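Pre-session checklist, two-arm teaching cell, Widcombe bench
Task: whiteboard writing, remote control by hand
Inspected by: Mirela Lins
Month: February
Result: passed with comments, see items 4, 7, 9 and 11

1. Base mounts tight on rail
OK. Checked both with a wrench. The last sheet had this ticked too and I still got a quarter turn out of the right one.

2. Elbow and wrist cables clear of joints through full reach
OK at slow speed. I would like to see it at the speed people drive when they want to go home.

3. Zip ties whole, no sharp ends
OK.

4. Emergency stop reachable by the operator without letting go of both hand controls
NOT OK as found. Stop button was behind the monitor. Moved it to the left of the chair and taped its outline on the desk. If it wanders back behind the monitor, the session does not start. Gunawan's setup guide says "within easy reach," and I don't know whose arm they measured.

5. Stop button tested with arms powered
OK, 6 presses, both arms halted each time. Note that the arms sag a little when power drops. Keep hands out from under the wrists.

6. Wrist cameras firm on brackets, picture live at operator station
OK.

7. Grip force limit set for the object in hand
Comment. Limit is set at 128 on the control page. No units given. I asked what 128 means and got three answers. Until somebody puts a gauge between the fingers and writes down a real number, I count this as a setting and not as a safety limit.

8. Board and stand free of cracks, clips seated
OK. Board is light and tips easily if the arm pulls up while the fingers are closed. Operators should open the gripper before backing off.

9. Arms cannot meet over the board
Comment. There is no software fence between them. The only thing stopping one gripper from hitting the other is the person driving. Fine for practice, but the form asks whether they "cannot" meet, and they can.
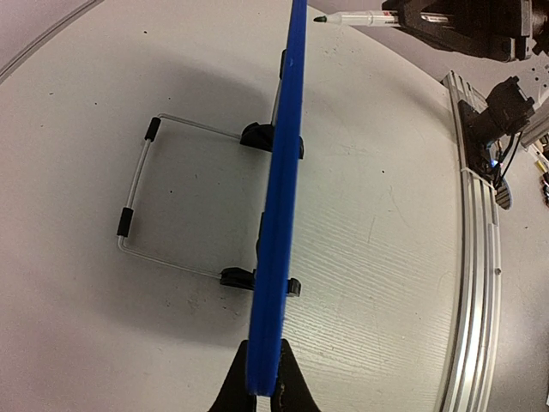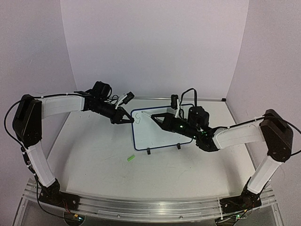
Both views: whiteboard task at the Widcombe bench, marker held in the right arm's gripper. Refer to items 8 and 9.

10. Marker seated square in the gripper before first stroke
OK. Seat it with the arm paused. Do not hand it to a moving gripper, even if you have done it before.

11. Operator log filled in
NOT OK. The Wurkidach log shows 100 demonstrations for this task and has no column for bad ones. I watched part of a morning run and saw the marker skid twice. Both were saved as good. It isn't strictly a safety point, but if we teach the arm to shove a board around, it will shove the board around later with no one on the controls. Add a column.

12. Operator break taken
OK by the sheet. Same handwriting and same pen for every entry, so make of that what you like.

13. Floor clear around bench, no loose cable in walkway
OK after I moved one extension cord.

Other remarks
The Damau plan calls for 4000 demonstrations before anyone tries a run without a driver. I have not seen where that figure comes from and it should not be used as a reason to drop any item above. A larger pile of recordings does not put a fence between two arms.

I was also told that the remote setup is "safe by design" with the operator seated away from the bench. The operator is. The person who resets the board after each try is not, and this form has no line for that person. Until it does, use this rule: driver takes both hands off the controls and says "clear," then the other person reaches in.

Open actions
Item 4: fix the stop button to the desk with screws.
Item 7: measure grip force, both arms, and post the reading.
Item 9: set a keep-out zone in software or change the wording on the form.
Item 11: add a column for failed tries.

Recheck before the next operator is trained. M. Lins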